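Search this site
Type and press enter

Game Audio, week 4 - Footsteps, rooms and why your loops sound like loops

Hello all. These are the tidied-up notes from the session, plus a couple of bits I ran out of time for. Elaine Rocha has the slides if you want them as well, but to be fair they're mostly waveforms and me saying "listen to this".

We started with footsteps, and I make everybody start there. A player in a walking-about sort of game will hear thousands of them, so a footstep that's even slightly annoying becomes unbearable by the second evening. In Lavness (the little island game I keep going on about, sorry) we recorded 154 steps on gravel alone and threw most of them away. The ones we kept were the dull ones! A step with a lovely crunch in it sticks in the ear, and then you hear it come round again.

So, for your own surfaces:

- Record heel and toe separately if you can bear it.
- Change the pitch a little each time, by less than you think. If you notice it, it's too much.
- Never let the same file play twice running. Most audio engines have a tick box for this, so find it.

Then we got on to loops. Anil D'Souza asked why his wind sounded fine for a minute and then drove him up the wall, and it's a good question. His file was long enough, but it had one gust in it that was louder than the rest, and the ear picks that out and waits for it. Cut the gust out of the bed and play it separately, on a random timer. You can also run two loops of different lengths together so they drift against each other - cheap, old and still the first thing I try.

Rooms next. I played you the Hunton church recording dry, then with three different reverbs, and most of you liked the biggest one. I did too when I started. Try it with somebody talking over it, though, and the words go to mush. Early reflections tell the player how close the walls are, and the long tail tells them how big the place is. For a small, hard room you want plenty of the first and hardly any of the second. 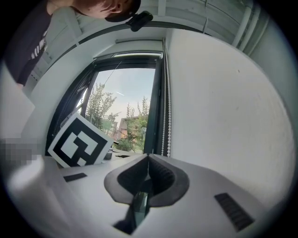

A quick test for this is to clap in the game (bind a clap to a key, it takes no time) and walk from one room to the next. If you can shut your eyes and say when you've gone through the door, you're getting somewhere. If the change arrives with a bump, fade between the two rooms over 500 milliseconds and try again.

For next time, please bring one surface with at least four steps on it, and one background loop I can leave running while we chat. Have a read of the Aliyu chapter on distance too, mainly the part about rolling off the high end. The Grarico one can wait until July.

Posted Sunday, May 24, 2020

Share this | 4 comments

Contact | Copyright and reuse | Back to top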